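Ordnung unter dem Waschbecken

Fatos Nikolovski richtet seit 12 Jahren kleine Badezimmer ein, die meisten davon in Altbauten mit wenig Stauraum. Sein Betrieb heißt Zurnum und hat seine Werkstatt im Hinterhof einer früheren Druckerei.

Die häufigste Frage seiner Kunden betrifft den Platz unter dem Becken. »Die Leute wollen ein breites Becken und wundern sich dann, dass darunter der Siphon sitzt«, sagt er. Von einer offenen Ablage rät er ab, dort sammle sich Staub. Er empfiehlt eine Schublade, auch wenn sie klein ausfällt.

Sein Modell Fustik ist 600 Millimeter breit und kostet mit Einbau 163 Euro mehr als der Schrank mit Tür. Lohnt sich das? »Bei der Tür knien Sie auf den Fliesen und suchen. Die Schublade ziehen Sie auf und sehen alles von oben.«

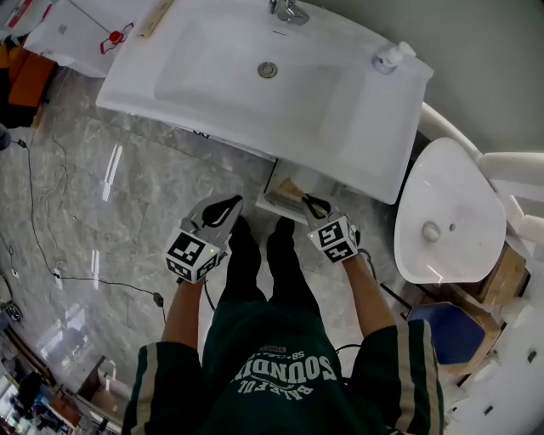
Vor dem Einräumen nimmt Nikolovski alles heraus und wischt die Innenwände ab. Was täglich gebraucht wird, kommt nach vorn, Vorräte kommen nach hinten. Karton würde er in einem feuchten Bad nicht auf Dauer liegen lassen — »für den Anfang reicht er aber als Einteilung«. Glänzende Fliesen wischt er zum Schluss, mit wenig Wasser und einem trockenen Tuch hinterher. Für das Ganze rechnet er 10 Minuten.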